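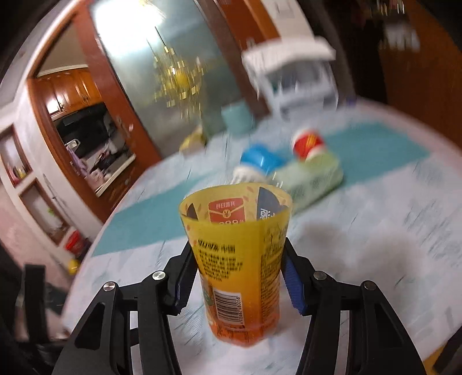 Ayane Sekiguchi

Can a machine clear your table yet? I get asked this almost every time I mention what I do, and my answer for the Kundance hand-held gripper is: partly, and it depends a lot on your cups!

The Kundance is the tool we sell to people who want to teach an arm a chore by doing the chore themselves. You hold it, you pick things up with it, and the recordings go to the arm later. Two fingers, ribbed pads on the inside, a trigger you'll get used to in an afternoon (my hand was sore the first day, so take breaks).

Paper cups are my favorite test. They're light, they taper, and they buckle if you squeeze like you mean it. A yellow-to-red cup on a round table with a bunch of other stuff right behind it is a pretty normal living room problem - you have to get the fingers down both sides without knocking into the neighbors. A person does that without thinking. Our test arm, trained on 200 pickups, managed an empty cup well and a half-full one badly. Fiona Cowie ran the same chore at the Vustasberg workshop with 2776 pickups and got much steadier results, though she still wouldn't let it near coffee.

So what can it do right now? Moving cups and bottles off a table, yes, slowly. Sorting small parts into bins on a shop floor, yes, and that's where most of our buyers are. Folding laundry, no. Wiping up, sort of, if you like streaks. I'd love to tell you it'll do the whole kitchen by April but it won't.

What you get
Kundance hand-held gripper, assembled
3 pairs of finger pads
Nundik carry case
Charging cable

The pads wear out first. Swap both sides together or the grip goes lopsided, and wash off any grease with dish soap. If you already own the Postma wrist mount, it fits with the short screws (the long ones bottom out - I learned that the hard way).

Shipping takes five working days. Write to me before you order if your chore involves anything heavier than a full water bottle, and tell me what the thing is made of too.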